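Unsere AG hatte noch 2 Stunden bis zum Vorentscheid, und Rollo konnte immer noch keine Tafel wischen! Delia Garrido fand das herrlich. »Der hat halt Gefühle«, sagte sie und tippte die 4000 in die Konsole, was immer das bringen sollte. 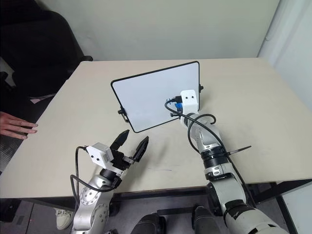
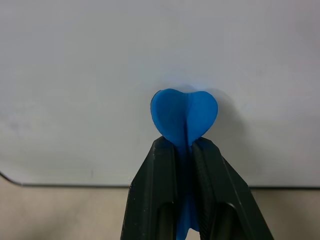
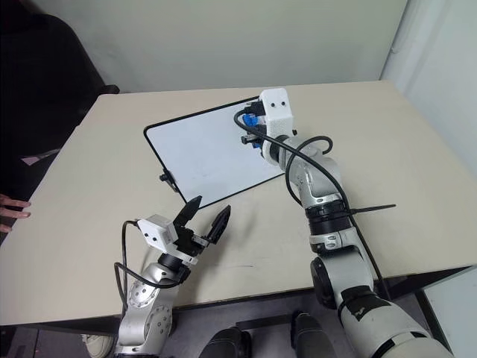

»Und wenn wir ihn einfach Georgiev nennen?«, fragte ich. (So hieß unser Mathelehrer, der wischte auch nie.) Delia lachte so laut, dass die vom Team Vurken rüberguckten. Dann startete sie Versuch 5.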